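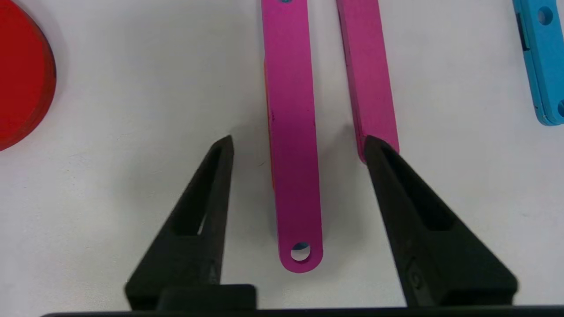 上次写完马房冬天防冻的那篇以后，陆陆续续有人写信来，问的却都是另一件事：马具拿回家怎么收拾。我想想也是，我们这些在 Atuvcombe 骑马的人，多半没有自己的马具房，鞍子缰绳都是塞在后备厢里带来带去，回到家往门厅一堆，家里人绕着走，过几天一股马味儿。我自己也是这么过来的，头几年糟蹋了不少好皮子，后来慢慢摸出些办法，有的是自己试的，有的是跟马场里的老人学的，今天一口气写下来，想到哪儿写到哪儿，长了点，您挑用得着的看。

## 先说皮子

皮子这东西，平时的那一点点工夫比什么都要紧。每次骑完，趁着还没上车，拿一块拧得很干的湿布把水勒、肚带、镫带都抹一遍，尤其是贴着马身子的那一面，汗和皮屑全在那儿。抹完就行，不用上皂，不用上油，前后也就是喝杯茶的工夫。我有一阵子偷懒，想着攒到月底一起弄，结果汗碱结在缝线里，硬邦邦的，指甲抠都抠不下来，后来那条缰绳就是从缝线那里断的。

真正的大清洗，隔一阵做一次就够了，骑得勤就勤一点。步骤我写细一些，新手可以照着来：

1. 把水勒全部拆开。头一回拆之前，先用手机把每个扣子扣在第几个眼儿上拍下来，不然装回去的时候您会坐在地上发愁一晚上。
2. 拿温水打湿海绵，拧到捏不出水，先把浮灰擦掉。
3. 换一块海绵蘸马鞍皂。海绵要湿，但是皂沫不能多，起了一大堆白泡泡就是水多了。
4. 顺着皮条的方向擦，折弯的地方、扣子下面压着的地方多走几遍。
5. 用干净的湿布把皂擦掉，再挂起来阴干。

皂擦不干净的话，眼儿里会留一小撮白的，干了以后很难看。我用牙签一个一个捅，棉签也可以，就是容易掉毛。

阴干就是阴干，千万别图快。暖气片上不行，吹风机不行，夏天放在车前窗底下更不行。有一年八月我把一副湿透的镫带搭在阳台栏杆上，进屋接了个电话，接着又去做饭，等想起来的时候已经翘得像风干的橘子皮了，后来抹了多少膏都没救回来，最后剪成小段给孙女做了钥匙扣。

### 上油还是上膏

这个问题能在马场的休息室里吵一个下午。我的看法比较老派：平时用膏，油一年碰不了几回。膏薄薄一层，用手指头抹最好，手上的温度会把它化开，抹得匀，哪里干了哪里裂了手也摸得出来。抹完放一夜，第二天拿软布把浮在面上的擦掉。

油要用在真正干了的皮子上，比如刚买来的硬邦邦的新皮，或者在谁家阁楼里躺了好些年的旧鞍子。上的时候宁可少，隔一天再来一遍，也别一次倒下去。倒多了皮子会发软发虚，拉一拉就长出一截，镫带要是两边拉得不一样长，骑上去人是歪的，自己还不知道，光觉得腰疼。

Glenys Oakley 在我们马场教了很多年的课，她有个法子我一直在用：上油之前先把皮子用微湿的布抹一遍，等到表面不见水光、摸着还有点凉的时候再上。这样吃得慢，也吃得匀，不会一块深一块浅。浅色的皮子上油都会变深，而且变了就回不来，心疼颜色的话先在鞍翼底下看不见的地方试一小块。

橄榄油我年轻时也用过，书上写的。能用是能用，可是放久了有一股哈喇味儿，还招老鼠。有一回在马具柜里发现镫带被啃了一圈牙印，从那以后厨房的油就归厨房了。

### 发霉了怎么办

梅雨天或者地下室，早晚要碰上。看到白毛绿毛先别在屋里拍打，拿到外头去，戴上口罩，用干布轻轻擦掉，那块布直接扔了。然后用白醋兑一半水，布蘸湿拧干，整副擦一遍，有缝的地方用旧牙刷。晾到全干，再上马鞍皂，再上膏。

光擦皮子是不够的，柜子也得擦，鞍架、鞍套、挂钩后面的墙，统统擦一遍。我第一回就是只弄了鞍子，放回原来的柜子，没过多久又长出来，气得我够呛。鞍套要用透气的棉布，塑料袋绝对不要，旧床单缝一缝就很好，四个角缝上松紧带，套上去服服帖帖的。

柜子里可以放一盘小苏打，或者那种一袋一袋的除湿剂，吸饱了记得换。猫砂也行，装进旧袜子里扎个口，往靴筒里一塞，又吸潮又撑形。

## 衔铁、马镫和各种扣子

衔铁每次用完都要洗，清水就够，别的东西真不需要。马嘴里的口水混着草渣，干了像水泥，趁湿的时候往水桶里一涮就掉了。已经干了的，泡一会儿热水，用旧牙刷刷。

有些人喜欢把衔铁放进洗碗机，我不反对，只是要先把皮的部分全拆下来，橡胶的也别放，另外最好趁家里另一半不在家的时候。Volkan Eren 就放过，他太太在滤网里掏出一把草，之后他们家那台洗碗机就跟马没关系了。

擦铜活儿，牙膏很好用，挑最普通的白牙膏，别挑带颗粒的。布上挤一点，转着圈擦，再用湿布抹净。嘴里的那一截不要上任何抛光膏，擦得再亮马也不会谢谢您，它只会觉得味道难吃。环和外面露出来的部分随您怎么擦。

马镫的踏垫是可以抠下来的，很多人骑了好几年不知道。抠下来泡肥皂水里，沟里的泥用竹签剔。装回去有点费劲，踏垫用热水烫软了再往里按，会好装很多。拿着擦手巾垫一下，手指头不疼。

扣子发涩，尤其是肚带上那种带滚轮的，别喷润滑油，油会粘灰，还会把旁边的皮子染黑。拿一小截白蜡烛在轴上蹭几下，活动活动就顺了。行李箱的拉链、骑马靴后面的拉链，也都是这个办法。靴子拉链卡住的时候千万别硬拽，先拿牙刷把齿里的沙子刷出来，再上蜡，上下拉几趟。

## 汗垫和肚带套，进不进洗衣机

我进。不过进之前有功课要做，功课做好了洗衣机才不会闹脾气。

先晾干，干透了以后毛才好掉。搭在椅背上，拿橡胶梳子（就是给马梳毛的那种，专门留一把旧的）顺着一个方向刮，毛会一卷一卷滚下来。刮完再用宽胶带粘一遍。要是有橡胶手套，戴上，沾一点点水，在垫子上捋，比胶带还厉害。这活儿要在外头干，别学我在厨房里干，那几天做什么菜都有毛。

然后装进大洗衣袋。没有的话，拿一个旧被套，把垫子塞进去，扣子扣好，一样用。毛都留在被套里，洗完拿到外头一抖就成。水温用低的，洗衣液放平时的一半，柔顺剂一滴都不要放，放了以后棉布不吸汗，有的马皮肤嫩，还会起疙瘩。我有一匹常骑的灰马，叫 Bolari，脾气好得没话说，就是碰不得香的东西，有一回换了个带花香的洗衣液，第二天背上就起了一片，把我心疼坏了。现在只用没香味的那种，漂洗再加一遍。

羊毛的就别进机器了。拿温水和洗羊毛衫的东西，在浴缸里按，不要搓，水黑了就换，换到清为止。捞出来卷在大浴巾里，人站上去踩几脚，把水挤出来，再平着晾。半干的时候用宠物的针梳梳一梳，毛又站起来了。

洗完了记得让洗衣机空转一趟，热水，倒一杯白醋进去。门上的橡胶圈掰开来看看，里面八成夹着毛，拿湿纸巾转着擦一圈。滤网也打开看看。做完这几步，全家人都不会有意见，起码我家是这样。

### 冬天的马衣

马衣太大，家用机器多半塞不下，硬塞会伤机器。我们那边送去 Godville 的一家洗衣房，一到春天就排队，所以能自己洗的轻薄款我都自己洗。

天气好的时候，把马衣摊在干净的水泥地上，或者搭在结实的栅栏上，先干刷，把结块的泥敲掉。拿水管从上往下冲，再用软毛的长柄刷蘸一点肥皂水刷，里外都刷，冲干净。防水的那一面千万别用普通洗衣粉，洗几回就不防水了，再好的马衣也成了海绵。晾的时候搭在两根杆子上，中间留空，让风走得过去。

干了以后检查带子和扣子，线松的当场就缝。破口在里子上的，用针线；在外层上的，剪一块补丁，边角剪成圆的，尖角容易翘。补好之后再喷一遍防水剂，沿着缝线多喷一些。

叠的时候夹几片雪松木，或者几块用纸包着的肥皂，放进能盖严的箱子里，箱子外面贴张纸，写上是谁的、多大号、有没有破。我有一年没写，到了冷天把整箱翻了个底朝天，越冷越找不着，手都冻僵了。

## 刷子、水桶和零零碎碎

刷子比马还脏的，我见得多了。两把刷子对着互相搓，能搓下来不少灰，这是每次都能做的。隔一阵子再彻底洗：盆里放温水和一点洗发水，只把毛的那一头浸下去，木头背不要泡，泡久了会裂，毛也跟着一撮一撮往下掉。涮干净以后毛朝下晾，水才不会倒流进木头里。

天然毛的和塑料的分开洗。塑料的皮实，泡一夜都没事。木背的刷子干了以后，背上抹一点上皮子剩下的膏，摸着特别舒服，用好多年都不会糙。

海绵要勤换，擦鼻子眼睛的和擦尾巴底下的绝对不能混着用。我的办法是剪角：擦脸的不剪，擦屁股的剪掉一个角，光线再暗一摸也知道。以前也试过写字，洗几回就看不见了。

水桶里那层滑溜溜的东西，撒一把小苏打，拿半个挤过汁的柠檬当刷子转着擦，冲净就好。桶缝里有绿的，用白醋泡着，干别的活儿去，回头再刷。喝水的桶不要用洗洁精，冲不干净马不肯喝，您还以为它病了。

修蹄的钩子老找不着，在把手上缠一圈颜色鲜亮的绳子或者胶布，掉在草里一眼就看见。我们马场的人都缠，各有各的颜色，也省得拿错。

剪下来的捆草绳别扔。我家后门挂着一大把，绑番茄、捆报纸、挂水桶，什么都能用。三股编成辫子，两头打结，做个挂头盔的绳圈正好。唯一要当心的是别让它留在马吃得到的地方，用一根收一根，塞进口袋，洗裤子之前再掏出来。

## 头盔和靴子

头盔里的衬垫，能拆的都拆下来手洗，水里放一点婴儿洗发水，轻轻按，毛巾吸干，摊着晾。不能拆的，用湿布蘸同样的水擦，再撒一点小苏打，过夜，第二天倒过来拍掉。外壳只用微湿的布，酒精和溶剂都不要碰。

不要放在后车窗那里晒，这话我跟每个新来的都说。另外摔过的头盔就换，看着好好的也换，这件事上我不讲节约。

靴子的话，脱下来第一件事是把马粪擦掉，那东西吃皮子、吃线，放一夜就能看出来。门口放一块湿抹布和一个旧刷子，养成习惯。湿了的靴子塞报纸，每隔几个钟头换一次，塞得松一点，别撑变形了。里头有味儿，塞两包干茶叶，喝过的茶叶晒干了也可以，我家是喝红茶的，所以我的靴子里常年一股红茶味。

靴筒站不住，歪在那里打了褶，日后就从褶那儿裂。买靴撑太贵，拿泡沫游泳棒截成靴筒那么长，塞进去刚刚好。两只靴子我一般要截六段，一边三段，瘦一点的腿可能少塞一段。切的时候用面包刀，锯着切，渣子少。

小腿内侧磨得发白的地方，上膏之前先用一点同色鞋膏补色，薄薄的。补完一定要擦到白纸抹上去不掉色为止，不然下一次骑完，浅色的鞍翼上两大块黑的，又是一场官司。

## 在家里放哪儿

住公寓的朋友问得最多的就是这个。鞍子真的不要放在地上，也不要鞍头朝下靠着墙，鞍翼会翘。我没有马具房的时候，用过一个旧熨衣板，放到腰那么高，铺一条厚毛毯，鞍子往上一搁，稳得很，弧度也差不多。熨衣板要买结实的那种，轻飘飘的折叠款受不住。

还有一个办法是墙上装架子。Özkan 五金店的老板教我的，找到墙里的木龙骨再下螺丝，光打在石膏板上，鞍子挂上去早晚连墙皮一起下来。敲墙听声音，闷的地方就是，听不出来就买个小探测器。架子上包一层旧毛巾，用捆草绳缠紧。

水勒要挂在圆的东西上，挂钉子会在头顶那一段压出一个死折。空的金枪鱼罐头，洗干净，边缘用钳子压平，底上钻两个眼儿拧在墙上，大小刚刚好。我那面墙上有五个，都是家里那只猫帮忙腾出来的。罐头外面可以刷漆，我刷的是剩下的门漆，看着还挺像回事。

车里也说一句。后备厢铺一块旧浴帘，再铺一条旧毯子，浴帘防水，毯子防滑。鞍子放进去，鞍桥那一头朝着座椅，底下垫一卷毛巾。湿的汗垫另外装在网兜里，别装塑料袋，忘在车上一个周末那个味道能让您考虑换车。

## 几种自己配的东西

**擦皮子的简易清洁水。** 一小碗温水，刮一点白肥皂进去，化开，加几滴白醋。现配现用，别存着。绒面的皮子不能用。

**去马身上的黄渍。** 白马灰马的烦恼。玉米淀粉加一点水调成糊，抹在黄的地方，等它干了刷掉。刷的时候站在上风口。

**尾巴打结。** 先用手指头一缕一缕拆，实在拆不开，抹一点护发素，等一等再从底下往上梳。急着梳就是一把一把地断，一根尾毛长回来要好久。

**赶苍蝇的喷水。** 白醋和水各一半，滴几滴香茅，先在马脖子上喷一小块，看它皮肤有没有反应，没事再喷别处。脸上不要喷，喷在布上抹。放的时间长了香茅会浮在上头，用之前使劲摇。像 Bolari 那样碰不得香的，就老老实实只用醋水。

**除柜子里的味道。** 小玻璃罐里放小苏打，罐口蒙一块纱布，皮筋扎上。

还有人问我这些东西要花多少钱。除了马鞍皂和膏，差不多都是厨房里现成的。马鞍皂我买罐装的，一罐能用很久；一定要盖紧，干裂了就加一点点热水，闷一夜，又是好好的一罐。

## 来信里问的

有一位问，新买的缰绳掉色，手套都染黄了，怎么办。先用白布蘸马鞍皂多擦几遍，每擦完一遍看看布上还有没有颜色，差不多了再上膏。头几次骑，戴一副旧手套。

一位年轻妈妈问，孩子的小马靴有泥干在针脚里。等干透了用旧牙刷干刷，湿着刷会越刷越往里走。

还有一位问魔术贴粘满了毛，护腿老是松。找一把细齿的金属梳子，或者另一块魔术贴的硬面，对着刮，毛就带出来了。洗护腿之前先把魔术贴扣上，不然它在洗衣机里见谁抓谁，我一件很好的羊毛衫就是这么毁的。

问鞍子底下羊毛絮结块的，这个自己别动手，找做鞍子的师傅。我自己拿毛衣针捅过，捅完左高右低，Bolari 走了两圈就不肯走了，回头看我，那个眼神我到现在都记得。后来师傅拆开重填，还数落了我一顿。

针线的事也有人问。肚带、镫带、缰绳，凡是受力的地方，线断了就送去修，家里的线撑不住。鼻革上装饰的小花线、鞍套、马衣的里子，自己缝没问题，用蜡线，针脚跟着原来的眼儿走。没有蜡线的，拿普通粗棉线在蜡烛上拉几遍。

下一篇想写写草料怎么存，尤其是地方小的人家，一次只能买几捆的那种。还有喂胡萝卜到底切成条还是切成片，Glenys 和我意见不一样，到时候一块儿说。

2023年5月7日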